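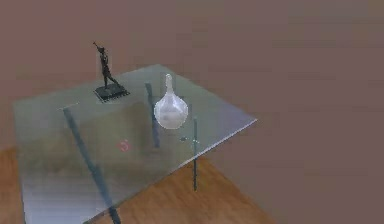
I sent the wrong email at ten past two in the morning, and I knew it before the little blue bar on the screen got all the way across. You know the feeling when you pull a door shut and picture your keys on the other side of it? Same thing, except the keys went to the entire mailing list of the Granunier Film Weekend. I put the laptop down on the glass table, next to the dark little statuette with its arm stuck up in the air, and I looked at that raised arm for a while like it might be volunteering to take the blame. Then I opened the laptop again and read what I'd sent.

I should back up. I do the emails for Granunier. I don't pick the films or book the theater, I just write the thing that shows up in your inbox saying tickets are on sale, and then the thing that says tickets are still on sale, and then the slightly desperate thing. We'd switched over to Jeltach that spring, and I loved it, I really did. The old system was a spreadsheet and my own personal account, and I used to send everything in batches so I wouldn't get flagged as a scammer. Jeltach had groups. You could make a group for people who liked horror and a group for people who only came to the Sunday matinee kind of thing, and you could drag a person from one to the other with your finger.

You could also make a group called "test," which had only me in it. That was where I sent drafts. That was where I thought I was sending this one.

The draft wasn't even a draft, is the problem. I'd been trying to write the welcome note for the program, and I'd been stuck on it all week, and somewhere past midnight I quit trying to sound like a film festival and started typing whatever was in my head. I do that sometimes to get unstuck. I delete it after.

The subject line was "blah blah movies."

It said: *Hello, it's me again, the person who writes these. I've been doing this for 4 years and I don't think I've ever told you one true thing. The seats at the Pruitt are terrible. Bring a sweater, fold it up, sit on it. The opening night movie is fine. The one you want is the one at nine in the morning, about the ferry, and I'm scared you won't come because I've seen what nine in the morning looks like in there. My dad used to take me to the Pruitt when it still had the balcony. He fell asleep every single time and then told me in the car how good it was. I moved back to Kurnell to be closer to him and then I was only close to him for one winter. I don't know why I'm telling you this. Buy a ticket? PUT LINK HERE.*

There was no link. It just said PUT LINK HERE.

So I did all the things. I searched "can you unsend email" and I searched it again with a question mark. I found the Jeltach help page, which had a picture of a paper airplane on it and told me that once a campaign had left the runway it could not be recalled (I thought the runway bit was rubbing it in). I wrote an apology, then a shorter apology, then one that claimed we'd been hacked, and I sat there asking myself what kind of hacker breaks in to tell people about a seat cushion. I ate cereal out of the measuring cup. At some point I lay down on the rug with my coat on.

When I woke up it was light out and I had 63 replies.

Now, I'd never had replies. I want to be clear about that. We got the out-of-office ones, and one woman who wrote back to everything with the word STOP, even though she'd signed herself up again each December. I made coffee before I looked. I drank the coffee before I looked. Then I sat on the couch with my feet under me and read them from the bottom.

The first one said, "you forgot the link."

The second one said, "Row 17 is better than the others, they redid the springs after the flood."

Then there was a man who'd run the projector at the Pruitt back when there was a person up there to run it. He said you could see the whole balcony from the booth window, and on slow nights he used to look for the sleepers and try to guess which scene would wake them. He said it was never the loud ones. A woman told me she'd had her first date in those seats and her back had never been the same, and they were still married. Somebody wanted to know how long the ferry movie was, and whether there'd be coffee. Somebody else said this was unprofessional and asked to be taken off the list, so I took them off the list, and I felt bad about it through lunch.

And the STOP woman wrote. She'd written the longest one of anybody. It was about her brother, and I'm going to leave it there because it's hers.

My boss called a little before noon. I'd been practicing for it in the kitchen, out loud, with gestures. I had a whole section about taking responsibility. She let me get through maybe a third of it and then she said, "Is it true about row 17?"

I said I had it on good authority.

"Send them the link," she said, and hung up. She's like that, she hangs up on her own mother.

So I sat back down and opened Jeltach and started a new one. I checked the group, and then I got up and walked to the window and came back and checked the group again. For the subject line I put "the link." I wrote that there'd be coffee at nine (there wasn't any coffee yet, I'd have to work that out, I figured I could borrow the big urn from the place on the corner). I put in how long the ferry movie was. I wrote thank you, and took it out because it looked stiff, and put it back in.

Then I hovered over the button for so long that the screen went dark and I had to log in all over again. It made me type the password twice.

I still had my coat on.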